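Bench inspection checklist, glass tube transfer trials
Tanoli room, wet bench. Filled in by Kazue Ikeda, December

1. Emergency stop within reach of the operator's chair: OK. Tested before power-up, both arms.
2. Cables clear of the gripper fingers: OK for now. I'd still like a clip on each.
3. Glassware checked for chips: OK.
4. Gripper force limit set and written down: PARTIAL. Set, but written on a sticky note. Put it in the log.
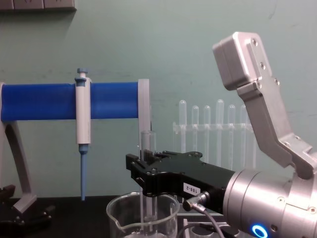 Does the 14 mm clearance rule still apply when the arm is moving slowly?
The rule applies at every speed, because the Vetance controller can jump when it picks up a new command.

5. Success defined before the run: NOT OK. The Navlow write-up claims the method "places reliably" after 2,020 practice moves in simulation. Reliably by whose measure? A tube that knocks the rim and ends up in the right spot is counted as a success. I'd call that a near miss, and on this form it will be recorded as one.
6. Failed attempts kept: NOT OK. The summary sheet gives 100 trials and no list of the ones restarted by hand. I asked. I was told it was "around 2". Please find the real number.
7. Bench layout varied between trials: DOUBTFUL. A few centimetres either way doesn't test much. The same goes for the lighting, and clear glass is exactly where I'd expect the colour cameras to struggle.

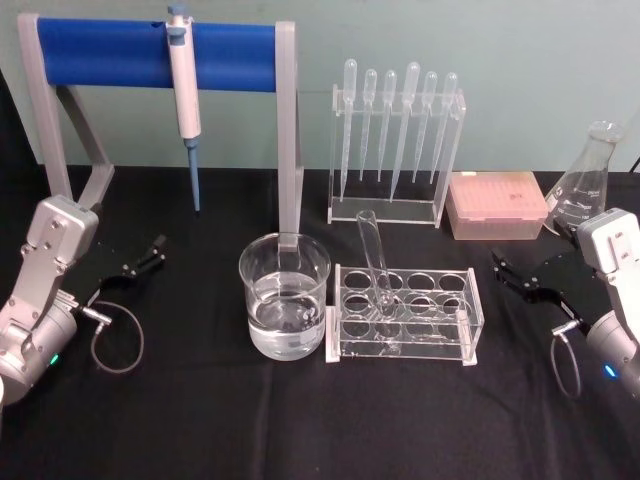 If the Moton team wants to say the method copes with clutter, the clutter has to move too, and someone other than the person who trained it should choose where it goes.

8. Spill kit and glass bin at the bench: OK.
9. Operator has eye protection on: OK.
10. Comparison with the old scripted routine: NOT DONE. Without it I can't tell what the learned method adds.

Result: safe to run with a person at the stop button. Not cleared for unattended use. Items 5, 6 and 10 to be fixed before the results go in any report.

K. Ikeda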